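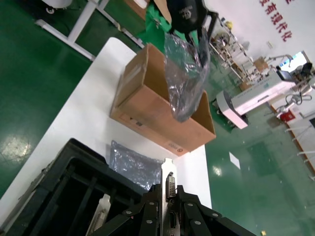
夹爪夹着挡片，静电袋悬在纸箱口上方。

教双臂机器人给显卡装箱：一份不太乐观的步骤说明

常有人问，机器什么时候能替人干车间杂活。我的答复是先挑一件最没出息的活试试：把板卡套进静电袋，放进纸箱，合盖。熟手做一件用不了30秒，还能顺便聊午饭吃什么。下面是我们教机器做同一件事的办法，适合手头有两条机械臂、又不太赶时间的读者。

准备
显卡一块，最好是坏的。静电袋多备几个，用皱了就换。纸箱一只，盖子事先打开；让夹爪自己撕胶带属于另一篇教程，我还没写，也不太想写。腕部相机擦干净，镜头上一个指纹能让你查半个下午的程序。

第一步：抓挡片
不要抓散热器，也不要抓电路板。金属挡片又平又硬，是整块卡上最像给夹爪准备的地方。夹住以后先停一停，看腕部画面里接口有没有歪。歪了就放下重来，别指望后面能救回来。夹持力从小往大调，我们用的是Wernik的控制器，默认值偏大，像是给拧水管的人设的。

第二步：对付袋子
全部难处都在这里。袋子透明、反光、没有固定形状，每次放下都换一副样子。Titach的识别模块在硬纸盒上表现很好，碰到塑料袋就开始猜。我们的做法是让另一只夹爪捏住袋口往上提，靠重力把它拉直，再去找开口。提得太快会晃，晃起来就得等它停。把上升速度降到最大值的40%，成功率会好看一些。

第三步：入箱
袋子悬到箱口正上方再往下放，袋底先进去。箱盖的折翼会挡路，所以路径点要设得比折翼高，宁可多绕一段。松爪之后别急着抬手，塑料袋喜欢粘在指尖上跟着走，轻轻左右蹭两下再撤。

第四步：合盖
目前由人完成。Beril Coşkun写过一段合盖程序，四片折翼能合上三片，剩下那片每次都不一样。她还在改。

要录多少遍示范
我们在八月录了367条，删掉手抖的和走神的，剩下的够用。Dadach那边的同行建议录满1000条，我相信他们是对的，也相信他们的操作员比我们年轻。录的时候要故意换纸箱的角度、换袋子的皱法，不然机器只学会在一个位置上干活，桌子挪一掌宽它就抓空气。

常见毛病
夹爪合拢却没夹到东西：多半是袋子的反光骗了深度相机，把头顶的灯调暗一排。
袋子夹住两层，打不开：放下，换角度重提。用手帮它搓开也行，但那一条别存进数据里。
两臂互相等待，谁也不动：检查交接信号有没有写反。我们写反过两回。

能不能用到家里
Lévesque的演示里有叠毛巾和收碗筷，看着舒服，毛巾也确实比静电袋好说话。但家里的塑料袋可不少，买菜的、套垃圾桶的、冰箱里装着半根葱的，哪一个都没有平整的金属挡片可抓。我自己的厨房暂时还归我管。想接着往下做的，先把第二步连续跑通几十遍，中途不伸手，再去改第四步的参数。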